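O dia em que o braço direito esqueceu onde estava

Fevereiro foi um mês torto aqui na bancada. A gente vinha treinando os dois braços para arrumar a bandeja (prato, talheres, copo, essas coisas de mesa) e tudo corria bem até a repetição 450. Aí o direito desceu uns milímetros além da conta, apertou o garfo de teste contra o fundo e ficou ali, fazendo força, sem erro nenhum na tela!

Quem bateu no botão de parada foi a Zineb. Eu estava olhando o log, claro – o pior lugar para olhar nessas horas.
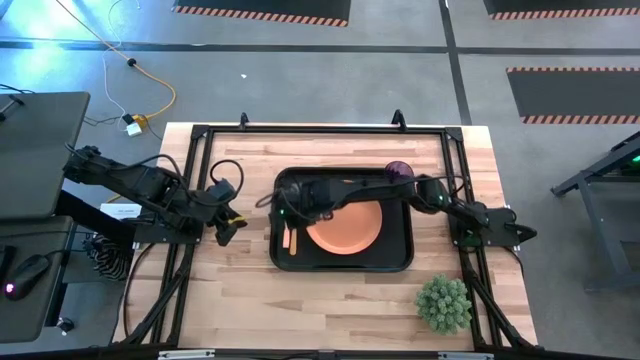 O que deu errado

O zero de uma das juntas tinha escorregado. Coisa pequena, mas perto do punho vira diferença na ponta da garra, e o limite de corrente estava alto demais para o software reclamar. Culpa minha, subi esse valor em janeiro e nunca voltei.

Baixei o limite, recalibrei os dois lados e agora o Idrisa confere o zero a cada 4 horas de uso. O cabo do punho também me preocupa, aquela alça fica sobrando bem perto de onde os talheres estão. Semana que vem mexo nisso.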